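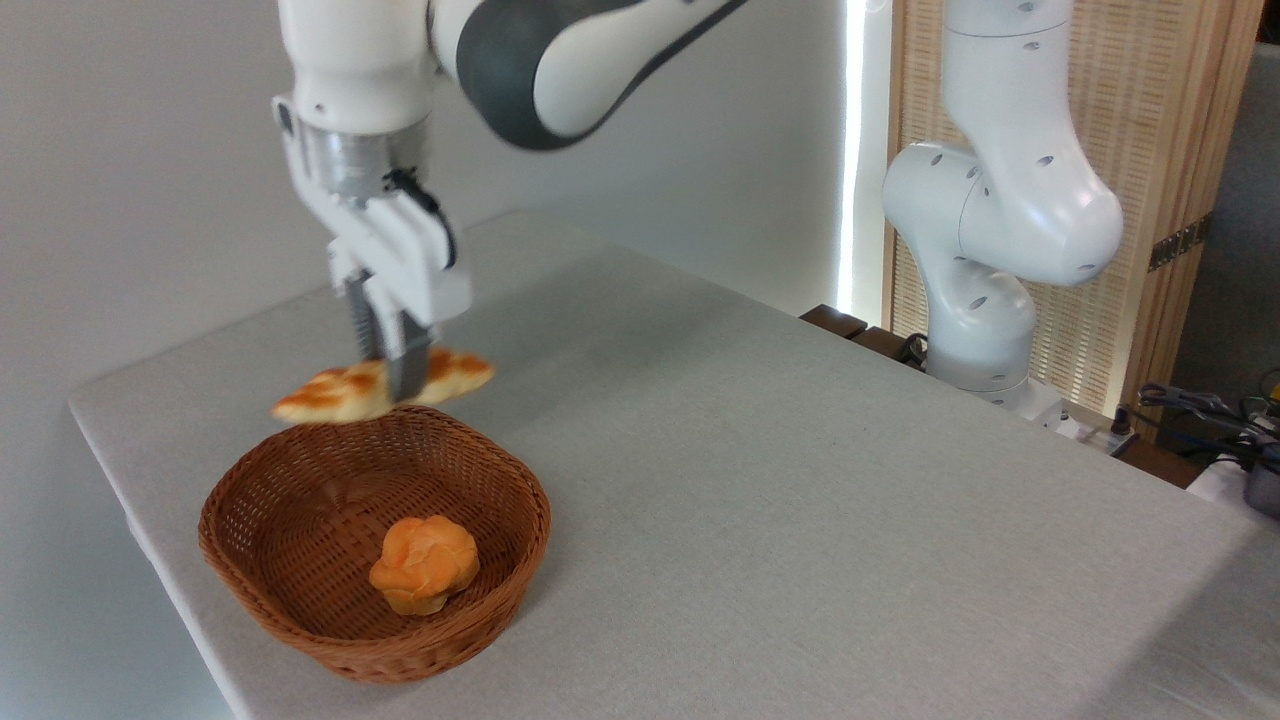
The bread basket has held its place on the American table through every change in the way families eat. It asks for very little: a cloth, a flat surface and something baked that morning. A round basket of reddish-brown wicker, woven tightly and finished with a rolled rim, suits the purpose well, particularly on a light gray tablecloth that leaves the color to the crusts. A single bun with a knotted or rose-shaped top is enough to begin with, and a long, twisted pastry with a glossy golden crust gives it company. The shallow interior matters more than the width. Bread that lies in one layer keeps its shape, and guests can choose a piece without handling the others.

The bakers of Curncombe have supplied filled baskets to households and meeting halls for two generations. Orders are modest for most of the year and rise sharply in December, when the Wong bakery on the main street prepares 500 of them for delivery within the town and to neighboring Andilton. The selection is left to the bakery. Customers may ask for sweet or plain, and most ask for both.

Dokora, the basket workshop in Andilton, weaves the greater part of the containers used in this trade. Its standard round model takes 2 hours to complete. The base is laid first, the sides are drawn up while the wicker is damp, and the rim is rolled last, when the weaver can judge how much the walls have tightened. The workshop sold 1,000 baskets last year. Many went to customers who already owned one and wanted a second for fruit.

Arrangement is a matter of custom. In Curncombe the round breads go in first, a little off center, and the long pieces are laid over or beside them so that their ends rest near the rim. Rolls with a shaped top are placed with the pattern facing up. Seeded breads are kept apart from glazed ones. A liner is considered optional for crusty goods, though it is expected under anything iced, and the bakery includes a cotton square with each sweet order.

Care of the basket is simple. Crumbs should be shaken out after each meal and the weave brushed with a dry, soft brush. A damp cloth will remove sugar or butter. Wicker should dry in open air away from the stove, and it should never be stored in a closed plastic bag. Dokora will replace a broken rim on any basket of its own making, and allows 60 days for the repair.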